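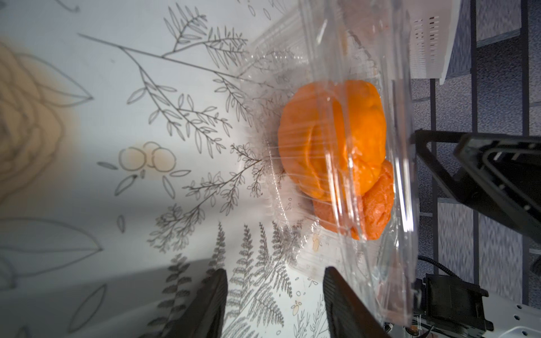 Wrist camera, with a clamshell box between us and the fruit.

I promised in January that I will write something about the fingers, and now it is already a long time and three people have asked me. So I write it in one evening, please forgive the order.

The question was simple. We have two sets of fingers for the same gripper. The first set is what came from Clumavent, hard and flat inside. The second set is printed by Afonso Carvalho from the soft Brulby filament, with the same outer shape, so the wrist camera sees almost the same picture with both. I wanted to know which one I should leave on the arm for the packing task, where an orange fruit goes from one plastic container to another one.

I chose clear containers on purpose. Everybody tests with a wooden cube, and a wooden cube forgives everything. A transparent lid gives white stripes in the camera, and the fruit behind it changes its color and its border when the wrist moves by a few millimeters. Also the printed tablecloth with the ferns is on purpose. Our old policy learned on a plain gray mat and I did not trust it anymore.

The hard fingers first. They are exact, I must say this. When the controller asks for an opening, you get this opening. But on the smooth fruit they slide, and then they push it against the wall of the box, and the box moves away on the cloth. I put the closing speed down by half and it became better, but slow.
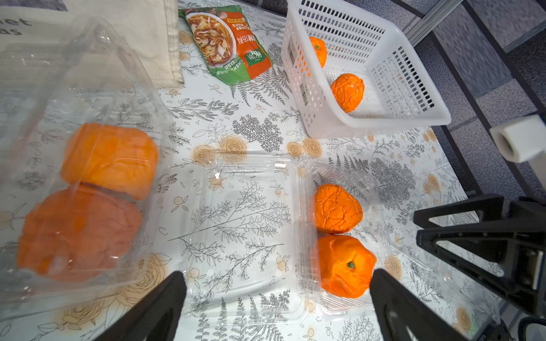
Text and tests: Maricica Sima
Printed fingers: Afonso Carvalho

The soft ones hold better on the wrinkled fruit and also on the smooth one. In 100 picks with each set, the soft fingers dropped the fruit 6 times, and the hard ones I stopped counting seriously after the first afternoon, because I was changing the speed all the time. So this is not a fair table and I don't make one.

What I don't like in the soft set: the tip bends when it touches the rim of the clamshell, and the controller thinks it has already closed on something. Follevus, our control software, has a threshold for this, and the default is too sensitive for a soft tip. I raised it in small steps until the false grasps became rare. It took me the most of one day — the menu is hidden under "safety", where I did not look.

About the white basket with the grid walls. It is more difficult than the clamshells for the fingers, as the wall is higher and the fruit likes to stay near the back corner. For the camera it is easier. I would start there if your problem is the vision, and with the clamshell if your problem is the touch.

Some small things for who wants to repeat it. Lock the exposure of the wrist camera before you begin, the lids are too bright for the automatic mode. Check the finger screws after about 300 cycles, mine were loose. And the fruits are fake, so I cannot say anything about bruises.

For now the soft fingers stay on the arm. Afonso is printing a version with a stiffer tip, and he wants to try it also on the old Gallegos gripper, if we find the adapter plate.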